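Fitting the fingertips on the Rata hand gripper

Part 2 of the Plestness workshop build. You should already have the linkage arms moving freely on their brass rings.

Push each fingertip onto its finger and tighten the screws a little at a time, swapping sides as you go. Squeeze the handle slowly. The tips should come together level - if one sits high, slacken it off and start again.

Now try it over a plain, light surface, where the gap between the tips is easy to see. A clear plastic box makes a good test piece. Come at it from above with the fingers open and stop before you touch it.
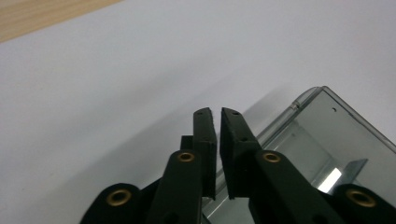
How often do the linkage screws need tightening?

Every 200 squeezes or so at first, then whenever you feel play in the handle.

Once you're happy, close the fingers on the rim of the box and lift it a short way. If it slips, glue a strip of thin rubber to each inner face and leave it overnight. The Perić pattern has longer tips - they fit the same fingers but need the stiffer spring.

Part 3 covers the handle stop.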